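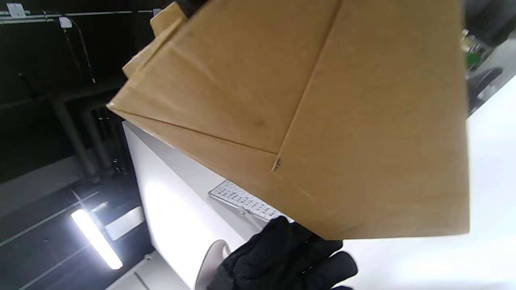 Why does the label printer at Badby skip every other label?
It's reading the gap wrong after the roll change. Recalibrate with the new roll loaded, then power off and back on before you print anything.

Ticket: label printer, Badby packing desk
Opened 09/03/2023
Owner: Raghavendra Rajan
Status: closed, see last note

Reported
Prints one label, feeds a blank, prints one, feeds a blank. Started right after the new rolls from Trikden went in. Old rolls were fine. Shipping address comes out ok but sits too low, bottom line of the zip chopped off on most of them.

Tried first
Restarted the print service on the desk PC. No change.
Swapped USB cable. No change.
Deleted the queue, added it again, same driver. First label good, then back to skipping.
Checked page size in the driver. Set to the old stock. New rolls are a bit shorter. Changed it, address moved up where it should be, still skipping blanks.

So that's 2 problems, not one. Size was wrong in the driver AND the sensor was still set up for the old gap.

Sensor
Opened the lid, blew out the dust, wiped the sensor window with a dry cloth. Tons of paper lint in there. Closed it, held the feed button till the light blinked, let go. It ran out 3 labels and stopped with the edge right at the tear bar. Looked good.
Sent a test batch of 12. Skipped again from the second one on. Annoying.

Turns out the calibration doesnt stick unless you power cycle right after. Sending a job first puts the old values back. Did it again in the right order: load, calibrate, off at the switch, wait a few seconds, on, print. Batch of 12 clean.

Montes desk
Same printer, same rolls, same complaint came in while I was typing this. Did the steps over the phone with them. Fixed the blanks but the print was faint on the left side. Had them turn darkness up one notch and reseat the ribbon, it was on crooked. Good now.

Plodville
Not on the new rolls yet. They have almost 100 labels left on the old one. Please dont change the page size there until the roll runs out or you will get teh chopped zip thing in reverse.

To do
Update the driver defaults on the shared install so new PCs pick up the right size. DONE
Tape the steps inside the printer lid, Badby and Montes. DONE
Ask Trikden if the gap is going to change again. Sent, waiting to hear.

Last note
Badby ran all afternoon with no blanks. Closing. Reopen this one if it comes back, dont start a new ticket. RR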